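Small bays, big demand: Gisela Sepúlveda on the Estaleck flex market

Gisela Sepúlveda gets excited about loading doors. Ask her about the small-bay warehouses her firm, Karnen, leases on the north side of Estaleck and she'll talk for an hour without touching her coffee!

"Everybody chases the giant distribution boxes," she says. "I love the little ones. Give me 1206 square feet with a roll-up door and a decent bathroom and I'll have people calling before the sign is up."

Her favorite right now is Flisier Park, a former bottling plant cut up into 52 units. It opened to tenants in October, and the mix is wonderful: cabinet makers, a bike importer, two caterers, a woman who restores pinball tables. Most of them came out of garages or spare rooms.

"They're nervous about signing, and I get it," Sepúlveda says. "So we start with one year. If they want more room later, we try to move them down the hall instead of across town."

Power is what tenants ask about first. Every unit has 200 amps, and the bigger ones at the Belmonte Road end can take 600.

"I've walked away from beautiful buildings over the electrical," she says. "You can paint a wall in a weekend. Try getting a new transformer!"

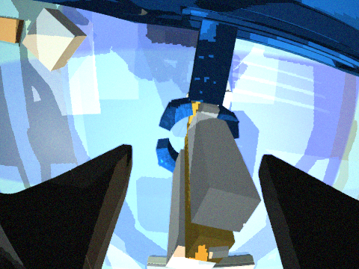 What comes next

Karnen is looking at a second site off Belmonte Road, an old printing plant with high ceilings and terrible parking. Sepúlveda has already sketched the parking three different ways.

"The fourth one might work," she says, reaching for a pencil.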